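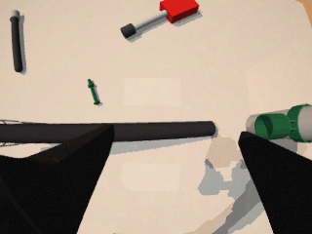
읽는 시간 4분 · 공유 14 · 댓글 2

3.2 꿈 이야기의 서술 구조

이 절에서는 개종 체험담에 나타난 꿈 서술을 다룬다. 분석 자료는 신앙 수기 모음인 Broltari 문집에서 가려 뽑은 200편이다. 문집 전체는 900편이지만, 교파를 옮긴 시점이 분명하지 않은 글과 본인이 쓰지 않은 전기 형식의 글은 제외하였다. 번역본만 남아 있는 글은 원문의 시제를 확인할 수 없어 별도로 표시하고 어휘 분석에서는 뺐다.

꿈을 언급하는 수기는 대체로 비슷한 순서를 따른다. 글쓴이는 먼저 교리에 대한 자신의 이해가 부족했음을 밝히고, 이어 꿈의 내용을 짧게 적은 다음, 그 의미를 나중에야 알게 되었다고 쓴다. Baird는 이 마지막 단계를 '사후 해석'이라고 불렀다. 본 연구도 이 용어를 따르되 적용 범위를 좁혔다. Baird의 분류에서는 성직자나 가족이 대신 풀이한 경우도 사후 해석에 들어가지만, 여기서는 글쓴이 자신의 풀이만을 가리킨다.

그림 1. 꿈 서술의 단계: 무지의 고백 → 꿈의 진술 → 유예 → 사후 해석

그림 1의 네 단계 가운데 가장 변동이 큰 것은 유예이다. 어떤 수기에서는 꿈을 꾼 다음 날 바로 해석이 나오고, 어떤 수기에서는 세례나 견진을 받은 뒤까지 미루어진다. 유예가 긴 글일수록 꿈의 진술 자체는 짧았다. 빵, 문, 물과 같은 사물 하나만 남고 인물이나 장소는 생략되는 경우가 많았다. 다만 이 경향이 기억의 감퇴에서 오는지, 글쓰기의 관습에서 오는지는 수기만으로 판단하기 어렵다.

교리 논증과 꿈 서술이 한 글 안에 함께 나오는 경우에는 둘의 위치가 문제가 된다. 성체나 세례에 관한 논증이 앞에 놓이면 꿈은 이미 받아들인 내용을 확인하는 역할을 한다. 반대로 꿈이 앞에 놓이면 논증은 꿈을 설명하는 주석에 가까워진다. 두 유형은 문장 수준에서도 구별된다. 앞의 유형에서는 '알고 있었다', '믿고 있었다'와 같은 과거 지속의 표현이 꿈 바로 앞에 자주 나타났고, 뒤의 유형에서는 의문문이 많았다.

꿈을 교회의 권위와 어떻게 연결하는가도 글마다 달랐다. 상당수의 글쓴이는 꿈이 교리의 근거가 될 수 없다는 단서를 스스로 달았다. 이러한 단서는 꿈의 진술 앞보다 뒤에 더 자주 놓였다. 독자의 반론을 미리 의식한 표현으로 볼 수 있으나, 일부 수기는 본당의 사제가 원고를 먼저 읽었다고 밝히고 있어 편집 과정의 영향도 배제할 수 없다. 이 점은 4장에서 문집의 초판과 개정판을 대조하며 다시 검토한다.

공유 14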